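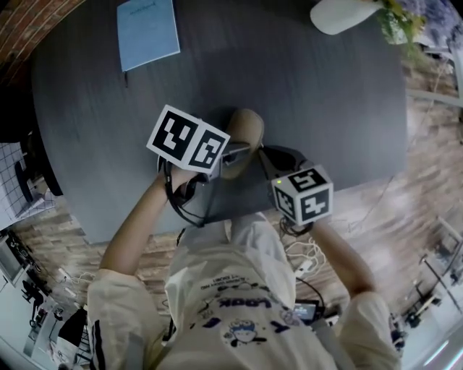 # In praise of flowers at the office

I have worked in offices for most of my grown-up life, and I could tell you very little about the carpets, or the meeting rooms, or what was written on the walls to encourage us. What I do remember is the flowers. At my first job there was a jar of daffodils by the sink every spring, and I can still see it perfectly well, though I couldn't name the software we spent our days on if you paid me.

So you'll understand that I have opinions about vases, and that I think a desk is better for having one. A big dark gray desk is a fine thing to work at. It hides coffee rings, it has room for your elbows, and a pale blue notebook looks handsome on it. But gray goes on being gray all day long, and by four in the afternoon I want something purple to rest my eyes on, with a few leaves around it, even the ones that have started to go yellow. Especially those, maybe. They remind me that it's September and I ought to go outside.

People will tell you that flowers get in the way. They do! A vase on a desk takes up the very spot where you wanted to put your sandwich, and sooner or later somebody lays it on its side to make room, or catches it with a sleeve. My answer is a plain white vase with a good round base, nothing precious, and a folded towel in the bottom drawer. I bought mine at Lazăr, the little shop two streets over, and I've knocked it down more often than I'd like my mother to know.

The other complaint is money, and I do take that one seriously, having once had to argue for a flower budget of 60 dollars a month in a place that had just spent 2000 on a coffee machine with a touch screen. I lost. We brought in what we had from home instead, lilac and mint and some sort of weed with nice blossoms, and it was a lovelier year for it (the coffee was good too, I admit).

Where you put them matters nearly as much as having them. A desk is for the person sitting there, and that's a private sort of pleasure, but I'd always want a second bunch somewhere people pass on their way to something else.

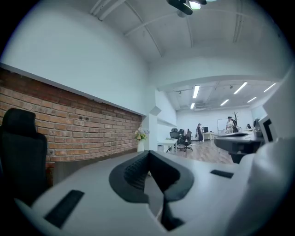 A ledge near a doorway suits this very well, particularly along a brick wall. Red-brown brick is a warm background, and soft colors, your whites and pinks and pale yellows, look gentle against it where they might wash out completely on white plaster. Put a small vase at the end of the ledge and everyone going through gets a second of it, coming and going, without having to stop or say anything clever.

I'd leave the rest of the ledge alone, too. There is always a temptation to add a candle, then a framed saying, then the leftover brochures, and before long the poor flowers are competing with a stapler. One vase, fresh water on Tuesday, and take out whatever has drooped.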